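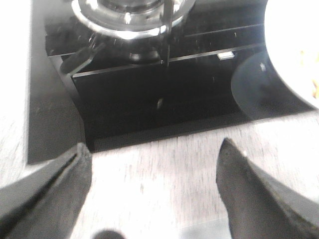
By Nouhaila Abdelaziz
March

Programs > Student Projects > Visit Reports

The kitchen manipulation project at Clellwood occupies the back half of the engineering annex. I visited in the afternoon, during the second of two lab blocks. Kittipong Prasertsri teaches the class and Waraporn Yensuk runs the hardware bench.

Students work in teams of five. Each team is assigned one household surface and must produce a set of arm demonstrations on it by the end of the term. The team I followed had the gas cooktop, black glass set in a pale grey speckled countertop. Its view comes from a small camera at the wrist, with both gripper fingers in the lower part of the picture. A bowl in the corner shows up a second time as a blurry grey shape underneath it. Chaiwat Luangrath, who labels the team's recordings, marks such shapes as "not object." The polished burner is handled the same way where it throws highlights.

A session consists of 20 attempts at one task, followed by a reset. The operator moves the arm by hand controller. A second student reads the task aloud and logs the result as pass, fail or void. Void is used when the arm was started from the wrong pose. The log stood at 107 attempts when I arrived. Gas is shut off at the wall valve for all sessions, and the valve key stays with the instructor.

Finger covers were under discussion. The class uses a dark matte sleeve, and the edges fray. Yensuk replaces a sleeve when the fray reaches the tip. One team had asked for bare fingers on the countertop tasks and was turned down on account of scratching.

Review takes up to 15 minutes per session. Recordings are played at half speed and the team agrees on the frame where contact begins. Disagreements go to Prasertsri.

The next block moves to drawers. Visitors need to sign in at the annex desk.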